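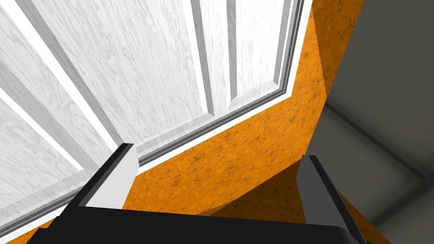 6 min read

3.2 Collecting the door demonstrations

We were lucky to have Zarmeena Mughal as our most patient operator, and much of what follows grew out of her habits at the controls. All of the door demonstrations were recorded by remote control in Worport, our simulator, with the operator steering the gripper from the wrist view shown in Figure 4. We kept 1,181 of them for training the Koko policy, and each one runs up to 90 seconds – longer than we first planned, but new operators really do need time to settle in.

Figure 4. Wrist view in a simulated door setting, with the gripper open and empty.

Judging distance from this view takes practice, and we asked everyone to slow down near the door and to back away freely whenever they felt unsure. Those small corrections stayed in the data – we had grown rather fond of them, and we wanted the policy to learn how a person recovers from a poor approach as well as how a good one looks.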